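An Afternoon at the Sastola Open House

28 February 2023

The bus dropped me on the wrong side of a four-lane road, which I have come to think of as the traditional start to any trade visit. Sastola sits behind a tire place and a building that used to sell pools. You sign in, you get a sticker with your name spelled one letter off, and you are handed a tote bag containing a pen and a smaller tote bag.

I had come for the kitchens. The company fits out rental apartments, and once a year, normally in October but this time pushed to the dead end of winter, it opens the workshop and the model rooms to anyone who fills in the form. The waiting list this year ran to 539, according to the screen in the lobby, and they let us through in batches of 50.

The workshop took up the first hour. Hinges were discussed. A man in my batch asked about soft-close drawers three separate times and wrote down the same reply each time. Then we were walked down a corridor to the Lellow kitchen, their plan for people who cook at home and have nowhere to put anything.

I always start with the refrigerator, partly out of habit and partly because everybody else starts with the counter and you get a little elbow room that way. It was standing open. Gray outside, pale inside, glass shelves with white trim along the front.

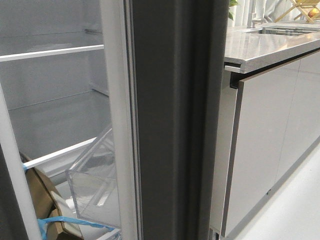
My own fridge at home has wire shelves, through which a jar of pickled beets once expressed itself over three levels and a birthday cake. So I have feelings about glass. The guide told us that the shelves lift out for washing, and that tenants never do this. She said it in the tone of someone who has handled a lot of move-out inspections.

A woman behind me wanted to know whether the door could be hung the other way. It can, for a fee. The fee is 82 dollars, and there was a short silence while we all thought about how often we really use our left hands.

From there the tour shuffled along the counter, past a plant with big glossy leaves at the fridge end and on to the sink. I liked the sink. It is stainless steel, set in under the gray stone so you can sweep crumbs straight into it, and the faucet is one of those tall goosenecks that make filling a stockpot feel like a minor civic event.
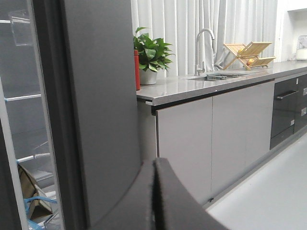 The bamboo drying rack got more attention than the rest of the room put together. It's the folding kind, with crossed slats, and I have owned 2 of them. Both pinched my fingers and both went to live on top of a cupboard. People in my batch asked where to buy one. The guide said it wasn't part of the package, and you could feel the room cool.

After that came coffee, and a talk on grout by a supplier called Hubáček, with slides. I stayed for the slides on color. "Plorko," which I had taken all day for a piece of Scandinavian shelving, is the name of their booking software.

If you go next year, wear flat shoes and eat first, as the cookies were gone by the second batch. Sign-up is on the Sastola site under Visits, and the bus you want home stops outside the tire place.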